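COMMUNIQUÉ DE PRESSE
Pour diffusion immédiate – lundi 15 janvier

Tri robotisé : le club du lycée Vunthorpe qualifié pour la finale de la coupe Skikov

Le club de robotique du lycée Vunthorpe sera en finale de la coupe Skikov. Confirmation reçue ce matin des organisateurs, d'où ce communiqué un peu rapide – la version complète avec le programme suivra dans la semaine.

L'épreuve cette année : le tri d'objets par bras robotisé. Chaque équipe reçoit une série d'objets du quotidien, petits, mous, emmêlés parfois, et doit les faire prendre et déposer au bon endroit par la machine. 40 objets par manche, deux manches, programme figé entre les deux. Pas de télécommande. Une intervention manuelle et la prise est comptée nulle.

Le projet s'appelle Brundunitz. Nom choisi au vote en septembre, plus personne ne sait trop pourquoi, il est resté. Dix élèves, de la seconde à la terminale, dont quatre qui n'avaient jamais écrit une ligne de code à la rentrée. Séances le mercredi après-midi, plus les vacances de la Toussaint pour une partie du groupe.

Côté méthode, les élèves ont d'abord travaillé en simulation, puis sur bras réel depuis novembre. Deux sous-groupes. Le premier s'occupe de la prise : où fermer les doigts, à quelle hauteur, avec quel effort. Le second s'occupe du dépôt et des trajectoires – ne pas accrocher les bords, ne pas revenir trop vite. Les deux se retrouvent en fin de séance pour remplir le cahier d'essais, demandé par le jury et noté lui aussi.

Le plus difficile reste le souple. Câbles, sachets, feuilles de plastique : la forme change dès qu'on tire dessus et le calcul fait avant la prise ne vaut plus rien une fois l'objet soulevé. Le club y a passé environ 40 heures depuis la rentrée, et ce n'est pas fini. Les objets rigides sont jugés acquis par l'équipe, sauf les très petits.
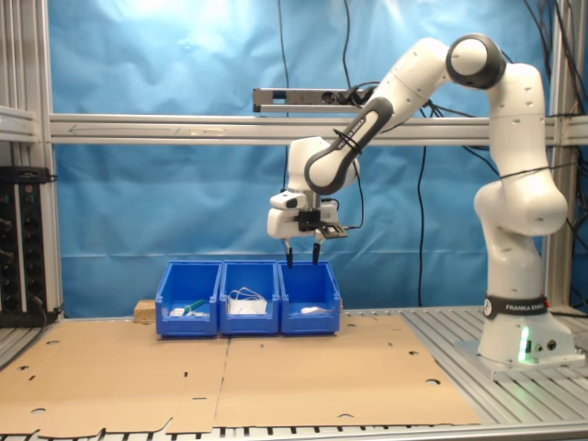
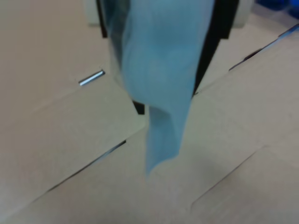

Bras robotisé et prise d'objets, projet Brundunitz.

La finale se joue à la halle Nicholas, entrée libre, dans la limite des places. Horaires de passage pas encore communiqués. Les équipes passent une par une, le public peut suivre depuis les gradins et un stand permettra aux collégiens d'essayer le simulateur. Prévoir un peu d'avance, le parking est petit.

D'ici là, il reste au club à terminer le cahier d'essais, à préparer l'oral (en français, avec une question en anglais) et a revoir la calibration, que le jury peut demander de refaire sur place. Les élèves de terminale assureront l'oral, les plus jeunes seront au poste de commande.

Le lycée recherche encore un véhicule utilitaire pour le transport du matériel, aller et retour. Toute entreprise du secteur interressée peut se signaler à l'accueil. Pas de contrepartie financière possible mais le logo sur les tee-shirts de l'équipe, s'il arrive avant l'impression.

Informations pratiques pour la presse
Visite du club possible le mercredi après-midi, sur demande, prévenir la veille. Interviews d'élèves uniquement avec autorisation parentale pour les mineurs – formulaire fourni par le lycée. Photos libres de droits dans le cadre d'un article sur le projet, mention « Club de robotique, lycée Vunthorpe ».

Contact : accueil du lycée Vunthorpe, service communication. Objet du message à préciser : « Brundunitz – presse ».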